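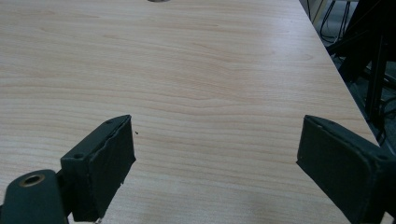 What should you do first when a gripper drops something it has been holding perfectly well all morning?

Stop the machine, leave the dropped thing where it landed, and look at the pads before you look at the program.

Most people do this in the opposite order. The program is on a screen, the screen is next to a chair, and the pads are small, black and attached to something you have to bend down to see. So the program gets rewritten, sometimes several times, by people who were quite happy with it at breakfast.

Chapter 11. Small Parts, Large Faults

In May the packing line at Estitside began dropping jars. The arm was a Luro, the jars were full of pickled beetroot, and the floor was pale. Ayman Dabbas, who had the early shift, reported that the grip was weak. Ayman Obeidat, who had the late one, reported that the grip was fine and the jars were slippery. Both reports were signed "Ayman", and for some time the office believed it was dealing with one man who changed his mind at two o'clock.

Ferenc Erdős raised the closing force by 15 per cent. The jars stopped falling and started cracking. He lowered it again and they went back to falling. At this point the line had lost 19 jars, and a meeting was held, in which the supplier of the jars was blamed in his absence.

Widad Sayegh took the fingers off the arm and put them on a bench. One pad had begun to lift along its top rim, where the rubber met the hard body of the finger. Pressed flat with a thumb it looked sound. Under a sideways load it rolled back by the width of a fingernail, and the jar went with it. The maintenance card called for the pads to be checked every 2000 cycles. It had last been filled in by someone who had since left to run a garden centre.

We shall come back to the Estitside jars in section 11.4, when we have the arithmetic to deal with them. For now, notice three things about the fault. It was cheap. It came and went, depending on how the jar happened to sit. And every change made to the force setting gave a result that looked like information, which kept everyone busy in the wrong place.

A gripper holds by friction, and friction lives in a thin layer of material that is meant to wear out. A frayed edge is an early sign of trouble. So is a shiny patch, or a screw that turns when it shouldn't. Before reading on, find a gripper you are allowed to handle, make sure it is isolated from its supply, and run a fingertip along the top of each pad. Write down what you find, including nothing.

Related chapters
Chapter 9. Stopping Safely, and Starting Again
Chapter 10. The Kwofie Conveyor Jam
Chapter 12. Loose Cables
Chapter 15. Dima Hakim's Notes on the Lindik Press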